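Buying hand-held grippers: the questions I keep getting

I look after the gear for a small manipulation lab, and every August my inbox fills up with the same budget questions. So I've put my answers in one place. Prices change, so I've left most of them out.

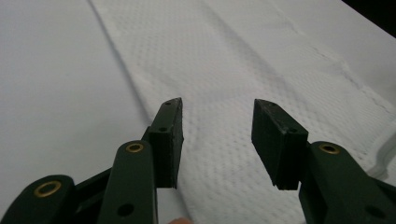

How many should we buy to start?

Three, if you can swing it. Two for people to use and one on the shelf. We started with one and lost a good chunk of a term waiting on a linkage arm from Vashisht, and I don't want to go through that again!

Do I need matching colours?

No, but I like it. Ours are dark green and I can spot one across a cluttered bench (well, most days). Ask the supplier before you assume it's free, as Flitska charged us extra for anything that wasn't black.

What wears out first?

The fingers, in our case. The inner faces get rough and scuffed from closing on things all day, and that's fine for a while. I budget for four spare pairs a year. The pivots have held up much better - I like the ones with a brass eyelet set into the plastic, and I'd pay a bit more for them.

Should we print our own?

Depends who's doing the printing. Américo Abreu does ours and he's very good, but it eats his afternoons. If you cost his hours properly, the kit from Feder comes out nearly even. Do the sums for your own place before you buy a printer just for this.

What else goes in the budget?

The boring stuff. Paper towel, for one! We go through heaps of it for folding and wiping tasks, and I buy the quilted kind with the dimples so everyone is working with the same sheet. Last year I set aside 80 dollars for consumables and it was gone before the mid-year break. Put in for a plain white work surface too, if your benches are as stained as ours were.

How long does delivery take?

Our last order from Durkemness took seven weeks, customs included. Order the spares with the first lot and you only pay freight once.

Can I try one before I put in a request?

Sure, come past the lab any morning before 11. Rosaura Sotelo has the sign-out sheet and the key to the cupboard, and if I'm in a meeting she can show you how to swap the fingers over.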